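To: Casham Ward Talk
Date: Thursday, September 22, 2022
Subject: Re: Filling the empty council seat

Hi all,

Sorry for the long silence. I've been reading everything in this thread but work has been a bear, and by the time I sit down at night I can barely type. I did want to answer this one, though, and it needs a little room.

> From what I heard at the library, the council can just pick whoever
> they like for the open seat and we're stuck with that person for the
> rest of the term. Is that right? And if there IS an election, why
> would they hold it in the dead of winter when half the ward is away?
> Seems to me they'd rather we didn't show up. Also does anyone know if
> the Clallard side of the creek votes with us or not, the map on the
> town site is useless.

OK! The library version is half right, and I can see how it got around. I was at the July meeting where they first talked about the vacancy (all the way to the end, my back has not forgiven me) and the clerk read the charter section out loud. The council can appoint somebody, but only to keep the chair warm until a special election. The appointed person gets a full vote in the meantime, so it does matter who it is. They just don't get the rest of the term handed to them.

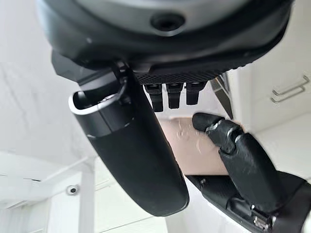
I went and read the section for myself afterward and it's pretty short, maybe half a page. The part that trips people up is an older paragraph that's still printed right above it, from before the charter was changed. If you only read that one you'd think exactly what the folks at the library think. I asked the clerk's office whether it could be taken out of the online copy and was told, very politely, that they'd look into it. I'm not holding my breath.

As for the winter thing, I don't love it either. My first choice would have been to put it on the November ballot with everything else. The trouble is the resignation came in too late for that, at least the way the county reads the deadline, and so we get our own separate day. Could the council have pushed harder? I think so, and I said so when I had the microphone. But I don't believe it's a plot. I've watched these people try to pick a color for a park bench.

What I'd put my energy into is mail ballots. If you're one of the folks who heads south after the holidays, get your request in early and make sure the address on it is the place you'll really be sleeping that month. Mine went to my old apartment on Andley Street two years running before I caught it.

Several people have also written to me off list with more or less the same thing, so let me put it in one spot:
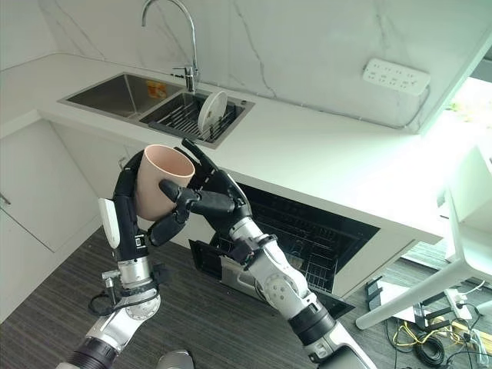
How many signatures does a person need to get on the ballot for the special election?

A candidate needs 40 valid signatures from registered voters who live in the ward, on the clerk's own form. Collect a good many extra, as names get tossed for the silliest things, like a missing apartment number or a signature from across the ward line.

And that brings me to the creek. The Clallard side votes with us up to the old rail bed, and past that it belongs to Ward 7. I agree the map on the town site is terrible. It was scanned crooked and the street names turn to mush when you zoom in. There's a big paper one on the wall by the clerk's counter that you can read just fine, and if you give them a house number over the phone they'll look it up while you wait. I did this for my sister-in-law and it took no time at all.

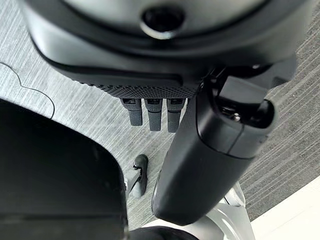
The other thing I keep hearing is that there's no point since only one person is going to run. Well, there are 3 people who've picked up forms so far, and there's plenty of time for more. I won't say who, partly since they haven't announced and partly because I'm still making up my own mind. I'd like to hear all of them on the Cullinane Avenue crossing before I decide anything. We've been asking for a light there for 12 years and every new council member discovers it like it's a brand new idea.

If anybody wants to set up a candidate night, I'd be glad to help with chairs and coffee, and I can ask about the room at the Grange. I'd want written questions from the audience this time. Last time the open mic turned into a very long talk about leaf pickup (I have opinions on leaf pickup too, but still).

One correction to my own post from the summer, by the way. I wrote that you have to be registered with a party to vote in this one. You don't, it's nonpartisan. I mixed it up with the primary, and thanks to the person who caught it and was so nice about it.

I'll be at the next council meeting, near the back by the radiator. Come say hi if you're there, and if someone could bring a copy of the August minutes I'd be grateful, my printer is out of ink again.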